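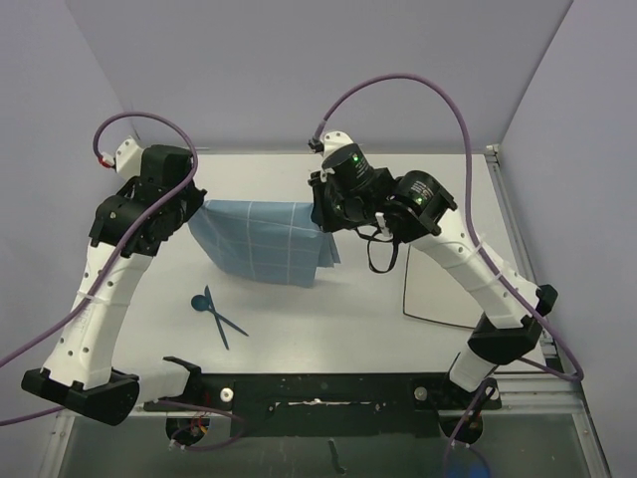
Kaplan wanted the Mindow fingers kept, on the grounds that a pointed tip finds a corner and a padded one only finds cloth. The technician entered this in the log under Opinions and opened the Skeltari manual at page 46.

"Grip force?"

"Unchanged."

"Then it is a comparison," Kaplan said, and initialed the sheet.
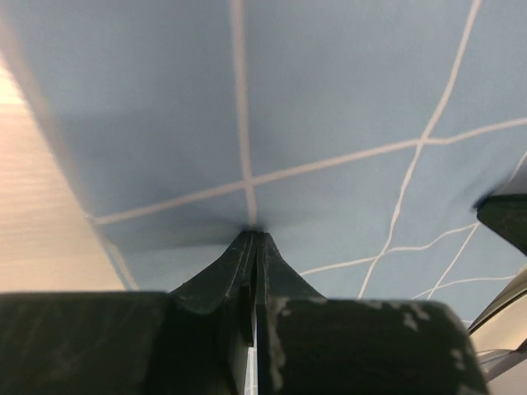

Fingertips at the blue cloth, wrist camera.

The Skeltari set needed 3 screws and came with 10. The technician filed the remainder under Lurkby, where the unexplained parts went, and started the next trial.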